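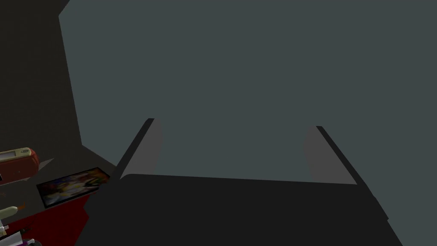

Two-fingered gripper, open position.

Pirnwood Portable Dance Floor, Series 300

The Series 300 is a sectional floor for recreation centers, school gyms and youth dance programs that share a room with other activities. Panels lock together by hand and may be laid over concrete, tile or short-pile carpet. No glue or screws are required.

Each panel has a foam underlayer that softens landings in hip hop, tap and general movement classes. The top surface is smooth enough for floor work and spins, with enough grip for sneakers and soft shoes. Tap plates may be used - the top layer is replaceable if it becomes worn.

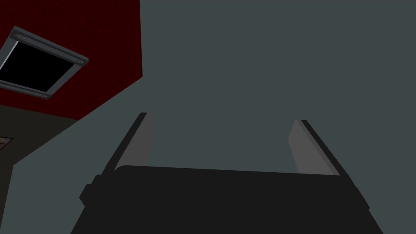

Sloped edge pieces are supplied with every order and should be fitted on all open sides before a class begins. Corner pieces are packed separately in the smaller carton. Centers that already own the earlier Endale floor may combine the two systems by means of the Zondico joining strip, item 558, sold separately.

Specifications
Standard set: 70 panels, edge pieces and corners
Extended set: 200 panels, edge pieces and corners
Finish: matte gray or matte black
Storage: rolling cart, included with the extended set only
Use: indoor only

Care

Sweep the floor before and after each session. Clean with a damp mop and mild soap, and allow the surface to dry fully before panels are stacked. Wax, oil and street shoes with metal parts will void the warranty.
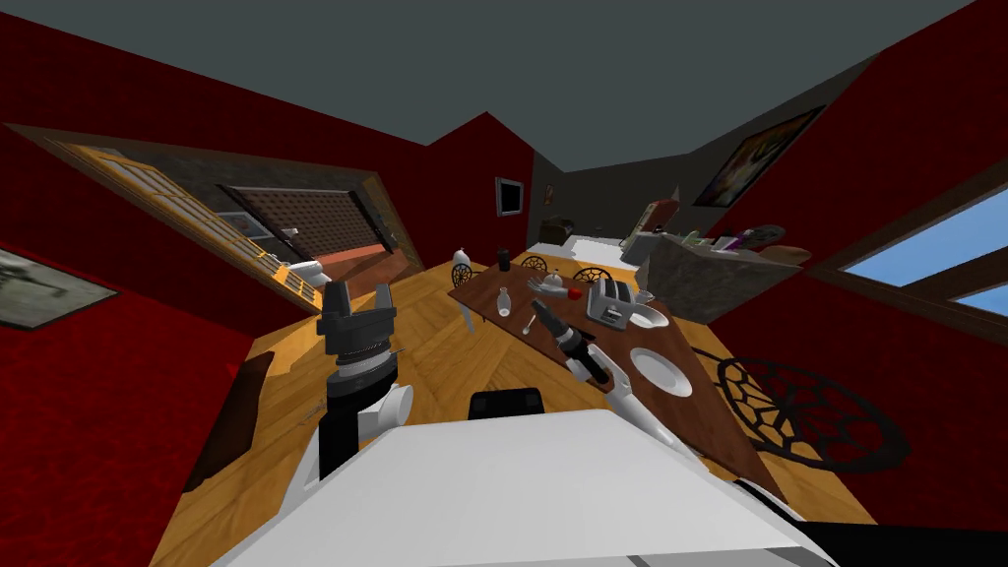

Replacement panels are available individually and are matched to the finish of the original order. Please have the set number ready when ordering; it is printed on the underside of each corner piece.

Orders and Delivery

Orders are filled from the Mermont warehouse. Programs that need a floor in place for July classes are asked to order early, as summer stock is limited. Public agencies and schools may pay by purchase order. Unopened cartons may be returned for credit, less shipping.

Page updated 2026-03-13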